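Home Equipment Cells & Arms Finishing Service Contact

Jetatell 300 Surface Finishing Cell

22 August 2024
By Mariama Quaye

Print this page | E-mail this page

The Jetatell 300 is a robot cell for shops that wipe, check and pack coated panels all day and would like their people to have better things to do with their wrists. It has one arm, a two-finger gripper, a small camera at the wrist and a teaching handle that anyone on the floor can learn to use. We've been building it at Trokia for a while now, and I'm still a bit in love with it!

The cell fits beside an existing bench. You bring the arm to where the work is, guide it through the job by hand a few times, and save the result under a name your crew will recognize (the one at Wysocka has a program called "Monday doors"). The fingers taper to blunt, flat tips, so they can reach the edge of a panel or take hold of a folded cloth. They come off with two screws.

Wysocka finishes cabinet fronts and appliance panels, and it was the first shop to run the cell through a whole season, starting in March. Dezső Hegyi leads the second shift there. His worry going in was that the arm would set the pace and everyone else would have to chase it. So the pace dial is on the operator's side, at elbow height, and the arm waits at the end of each panel until somebody sends it on. He asked for that, and we made it standard.
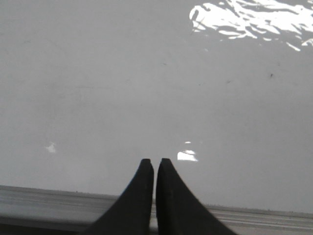

Gloss finishes were the hard part. A shiny panel throws the shop lights straight back at the wrist camera, and a bright patch can look a lot like a flaw until you change the angle. Rozália Szekeres, who has inspected panels by eye for most of her working life, spent weeks with our software team showing them how she tilts her head to tell glare from a scuff. The check routine now does a version of that: it takes a second look from another angle, and if it still can't decide, it flags the panel for a person. She makes the final call. Her job title changed to finish lead this summer, and she trains the new hires on both the bench and the cell.

What the crew notices most is the end of the day. The long overhead wiping strokes have gone to the arm, and the rotation list got longer, with more people taking turns at color matching and repairs (work that used to belong to whoever had been there longest). It isn't all smooth. Changing over between panel sizes still takes more fiddling than I'd like, and we're working on it with them.

In the box

Arm with wrist camera and two-finger gripper
Teaching handle and pace dial
Spare set of fingers
2 days of training at your shop, both shifts included

Part number: 3234
Stand, sold separately: 2688
Cloth holder: Dretine clip, fits all cells

If you'd like to try it on your own panels, send us a few, scratched ones included. Andri Rainer runs the test bench and will call you back with what he finds, good or bad. Visitors are welcome too, so bring the people who would be working next to it and let them have the handle first.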